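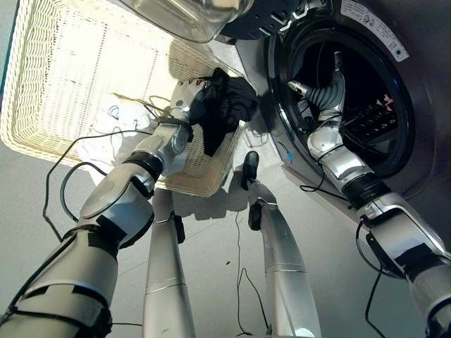 Do I have to live inside Geddes to vote in the April council runoff? Yes, and your address has to be on the roll by December 24, 2024. I get this one constantly, mostly from people who moved over from Cilitz and never switched. Check yours before you get into sorting the laundry – a wicker basket with a dark garment hanging over the side can wait ten minutes.

Why a runoff at all?
Zoila Cáceres finished 154 votes ahead of Efraín Puma, but neither of them got past half. Those are our rules!

Can I still sign a petition?
Sure. A ward petition needs 200 names, and I keep blank sheets at my place.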